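4. Cable routing and first grip test

Every build guide says this part takes ten minutes. Set aside a whole evening. The Jarnevach hand units are decent hardware, but the printed sheet that comes with them skips most of what follows.

4.1 Switch off the bench supply before you plug anything in. The sheet claims the connectors can be swapped live. Fouad Ramadan tried it and bought a second board.

4.2 Plug in the left unit first, then the right. The software assigns sides by order of connection, whatever the label says.

4.3 Start the logger and squeeze each trigger fully, then let go. The readout should run from 2 to 555. If it stops short, loosen the finger screw a quarter turn and repeat.

Note: The sheet says calibration is "automatic." Check it anyway. Ours drifted by Wednesday.

4.4 Pick a light test object with straight sides. Leave heavy things alone until both units have passed.

4.5 Close the jaws slowly until the logged force reaches 71. Hold, then release. Do this with each hand.

CAUTION: Keep your free fingers away from the jaws. The soft-stop setting is a software limit, and I would not trust it with a thumb.

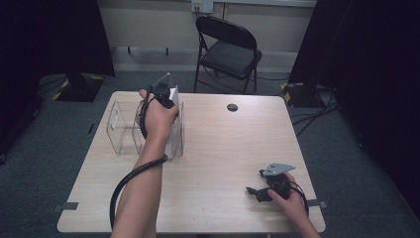

4.6 Slack matters more than the manual lets on. Pull a cable tight and the wrist readings go bad long before anything unplugs. Leave a wide loop like the one on the left unit, running down past the forearm and over the front edge of the table, and move the arm through its full reach before you log a run. Clear plastic boxes are fine to practice on — you can see the far side of what you're gripping — but I have doubts about any vision add-on that promises to find those walls by itself.

4.7 Save the log as run 189 or higher. Lower numbers are reserved for the factory samples, and the program will overwrite yours without asking.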